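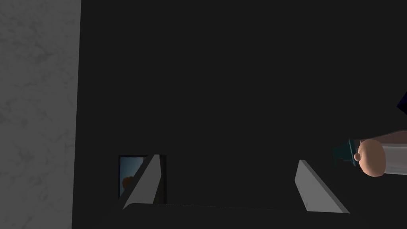

Section 4: First Moves in the Simulator

You've flashed the Wastell controller and the arm's joints all answer. Great! Before you power the real thing on your bench, run it in the Inskip simulator. It's the most fun part of the whole build, and you can bump into things all evening for free.

1. Start Inskip and wait for the connection light in the toolbar to turn green. If it stays gray, check that the port is set to 502.

2. Load the practice room and switch to the wrist view. You should see both fingertips at the bottom of the window.

3. Press O to open the gripper all the way. The fingers should spread evenly, and the width readout should settle at 60 mm.

4. Press C to close. If one finger lags, go back to Section 3 and redo the finger offsets.

5. Set the speed slider to 26 percent and jog the wrist left and right - small taps are plenty.

6. Pick any loose object, line it up between the fingers, and creep forward. Expect to miss a few times!

Note: Dark furniture can make distance hard to judge from the wrist view. Press V for the side view whenever you're unsure.

CAUTION: Unplug the real arm's motor supply before step 1. With the supply on, Inskip drives both arms at once.

If the simulator stops with error 31, a joint has hit its limit. Press Home, then carry on from step 3.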